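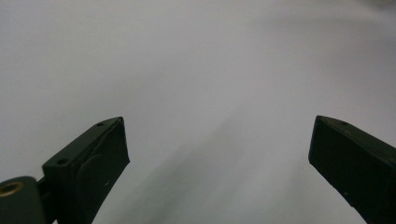 Pale gray surface, soft shading.

Call for participants: surface glare and reading comfort study

Sikemano is recruiting 26 adults for a study of how the brightness of a work surface affects reading speed and eye strain. The study is led by Costel Petkov and runs through February at the Karagiannis building, second floor.

Each participant attends two sessions of 90 minutes. Tasks consist of reading printed text on matte and semi-matte surfaces at 300 lux, followed by a short questionnaire. Sessions start at 9:30 a.m. or 2:00 p.m. No sessions are held on Monday.
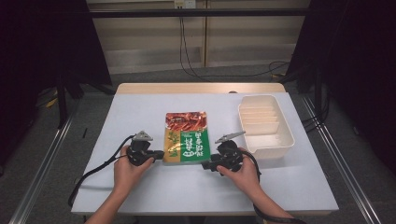
Requirements:
Age 18 to 60
Fluent reading in English
Normal vision, with or without glasses
No eye surgery in the past 12 months

Tinted lenses may not be worn during the tasks. Contact lens wearers should bring a pair of glasses to both sessions.

Participants receive a gift card after the second session. Parking is available in the Drallirach lot.

To apply, complete the screening form at the Codar front desk and state your preferred start time. Applicants who pass screening will be contacted by phone.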